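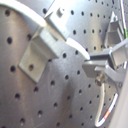

Gremau open day – worth the drive?

pegboard_pete
Went to the Gremau open day in August, the one in Tustness. It's 11 stations in a hall with bad coffee. Station 2 was the cable routing demo, where a gripper works its way around brackets on a metal plate full of holes. I stood there for 100 minutes. My wife did the other ten stations and the gift table.

solder_and_tea
100 minutes of watching a robot do what my nephew does behind the TV. Did you at least get a tote bag?

pegboard_pete
Two. One is from Clellora and already has a hole in it.

Here's one from the routing station:

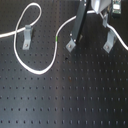 White cable and gray brackets on the black board. Note the loop on the left.

dmoravia
I was there in the afternoon, and I'm going to be the grump. Look at that loop. If one of my techs handed me slack like that, I'd hand it back. The brackets are screwed down nicely, I'll give them that. Presumably by a person.

solder_and_tea
Seconding the grump. Cable should lie where you put it.

mangubat_m
Mark Anthony Mangubat here, I was the guy in the Gremau shirt getting asked about vacuum cleaners. Thin cable that flops around is the whole reason for the demo. Anyone can move a block. And yes, a person screwed the brackets down. Me.

dmoravia
Fair enough, but "it's supposed to be hard" doesn't sell me a cell. What's the cycle time?

mangubat_m
Not a number I'm allowed to post. Hülya Ekinci ran the station, and she'll talk tolerances with you until the lights go off.

pegboard_pete
Can confirm. I asked her one question about the colored bands on the cable and got a whiteboard.

latheandlet
Did anyone see the Tatlı booth? Supposedly a robot icing pastries. I was visitor 716 according to my badge and by the time I got there it was crumbs.

solder_and_tea
The icing was crooked. The pastry was excellent. I'd buy that one before the cable thing.

dmoravia
Finally, something we agree on.

pegboard_pete
I'm going again next year. My wife says she's driving separately.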